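Friday, May 11, 2018

Drerkwood work room, Dirkville. The morning was given to the cloths. The light-blue square was laid flat on the black surface. 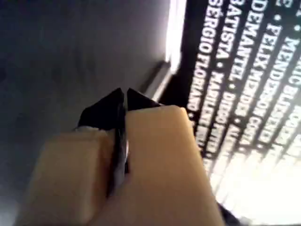
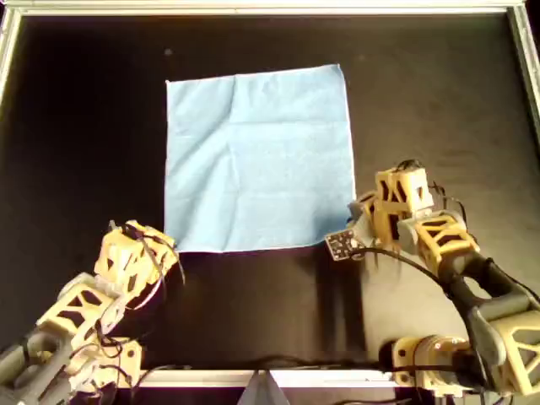 Creases are to be smoothed by hand before folding, and corners brought together evenly. The linen order from Chiu stands at 277 pieces, with 800 more expected in August. Shelf space was reviewed after lunch and two shelves were set aside. The Fleltico invoice remains unpaid.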